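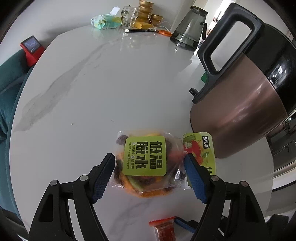

The Ornton is a table-clearing arm for homes, small offices and staff kitchens. It is made by Urkwood and sold through our Ekbridge showroom, to buy or to hire by the month. It picks up small items from a table or worktop and puts them in a tray, a bin or a place you have taught it. It is meant for the ordinary mess that builds up during a day. A bag of mixed fruit and vegetable chips held between blue grip pads, with an electric cooker, a pitcher with water in it, a pair of scissors and a pen on the same round table, is a fair picture of the work. Parts of that job the Ornton does well, and parts of it should still be left to a person. Please read the whole page before ordering.

What it can do now

Packets and bags. Soft packaging is the Ornton's best subject. It will pick up sealed snack bags, wrapped bars, tea packets and small cardboard boxes, one at a time, and set them down in the tray. Clear bags were a weak point on the first model, as the camera tended to see the contents and miss the bag. The current software looks for the edges and the seal and does better, though it still takes longer over a clear bag than a printed one.

Pens, remote controls and glasses cases. Long thin items lying flat are picked up across the middle. A pen lying close to the edge of the table may be pushed off before it is gripped. Fit the edge rail if this matters to you.

Empty cups and tumblers. Straight-sided plastic or thick glass only. Ribbed glasses are fine. The arm closes slowly and stops when the pads meet resistance.

Bowls. Single bowls up to cereal size. The Ornton does not unstack bowls. If it finds a stack it will leave it where it is and list it on the panel as "not moved".

What it cannot do yet

Anything with liquid in it. The Ornton will not lift a jug, pitcher or glass that contains a drink. It can be fooled by clear water in tinted glass, so we ask owners to mark jugs as "leave" during set-up.

Cookers, kettles and other heavy appliances. These are treated as fixed objects. The arm works round them. Handles that stand up above the lid do need to be shown to the arm from both sides, or it may plan a path through the gap.

Scissors and knives. Blades are always left. This is a fixed setting and cannot be changed by the owner.

Cables. A thin cable across the table is the most common cause of a stopped job. The arm will wait and sound a tone. Move the cable and press Continue.

Two packets side by side. If the bags overlap, the fingers may take hold of both. The Ornton checks the weight after each lift and puts the load back if it is more than expected, then tries again from another angle. With light packets the weight check does not always notice, and both will go in the tray together.

Wiping. There is no cloth attachment. We are asked for one more than anything else. Urkwood has shown a trial version, but it pushed crumbs on to the floor and has not been released.

How it was tried

Before taking the Ornton into stock we placed it in 32 homes and workplaces. Owners were asked to leave their tables as they normally would. Nosipho Buthelezi ran the visits and collected the job reports. Offices got on with it best. Their tables are cleared at the same time each day and the items do not change much. Family kitchens were harder. Things were put down while the arm was working, chairs were left pushed in so that the backs stood in its way, and in several homes it was simply faster to clear up by hand.

It is slower than a person in every home we visited. What owners liked was that they could start it and leave the room. Those who stood and watched it tended to send it back.

Lộc Quách, who runs the repair bench at Ekbridge, kept one on the staff table through October and into the spring. His notes are the source of most of the advice under "Care" below.

Fingers and pads

The standard hand has two fingers with textured pads on the inner faces. The texture matters more than the squeeze. On glossy film packaging a smooth pad has to press hard, and crisps and dried fruit are soon crushed. With the textured pads fitted, set the grip to Low for food packets, Medium for cups and boxes. High is for cardboard and books.

Pads wear first at the tips. Change them when the pattern can no longer be felt with a fingernail. A replacement set is £48 and includes both sides and the fitting key. Pads from the Châu hand also fit, but they are thicker and the arm must be taught its closed position again.

Teaching it your table

Teaching is done by hand. You hold the teaching grip, pick up each kind of item yourself and put it where it should go. The Ornton records the movement and the view. Allow an evening for this. Six goes with each item is enough for packets and boxes; cups need more, and you should vary where they stand.

Some points from our set-up team:

Teach with the table as it really is. A bare table gives poor results later.
Leave the large items in their usual places, including clocks and anything with a lit screen.
Keep the grip level as you come down over a bag. Take it by the fullest part, away from the seal.
Include things you want left alone, and mark them.
Round tables should be taught from two positions.
White or patterned tops are both fine. Very shiny tops under a bright lamp are not.
Push chairs back, or leave them in, but do the same each time.

Uyên Lã takes set-up bookings and can come to you if you are within reach of Ekbridge. Otherwise the lesson is done by video call, with the teaching grip sent out ahead of the arm.

Foreign-language packaging

The sorting feature reads labels to decide what goes in the food tray and what goes in the bin. At present it reads English and French. Packets printed in other languages, including Chinese and Vietnamese, are picked up in the normal way but are placed in the "not sure" section of the tray. You can teach individual products by their colours and pictures. This works well until the maker changes the bag.

Care

Wipe the pads with a damp cloth after food packets. Sugar from dried fruit builds up and the fingers begin to hold on to things after they open.
Check the finger pivots monthly for play. Do not oil them.
Keep the camera window clear of steam. If the arm stands near a cooker, do not run it while the cooker is venting.
Charge the base fully before first use.
Do not hang bags, straps or tea towels on the arm.

In the box

Ornton arm with standard two-finger hand
Clamp base for tables, and floor plate
Teaching grip with strap
Sorting tray with three sections
Edge rail
Charger and mains lead
Printed guide

Not included: spare pads, long-reach clamp, second tray.

Guarantee and returns

The arm and base are guaranteed for 2 years. Pads are wearing parts and are not covered. If the Ornton does not suit your table it may be returned within 48 days of delivery, with the teaching grip and all fittings. Please clear your recorded lessons before sending it back; the guide explains how under "Leaving the Ornton".

Hire is for a minimum of six months and includes one pad change. Hired units may be swapped for a later model if one comes out during the hire.

Who should wait

If your main wish is to have wet dishes moved to the sink, drinks cleared or the table wiped, this model will not do it and we would advise waiting. The same goes for homes with small children who eat at the table, where there will usually be something spilled. For dry packets, boxes, pens and empty cups on a table that stays in one place, the Ornton is ready for daily use.

Questions before ordering can be put to Hường Kim on the sales desk. For workplace orders and for more than one arm at the same address, ask for Thư Lại. Demonstrations at Ekbridge are by appointment, and you are welcome to bring your own packets and cups to try.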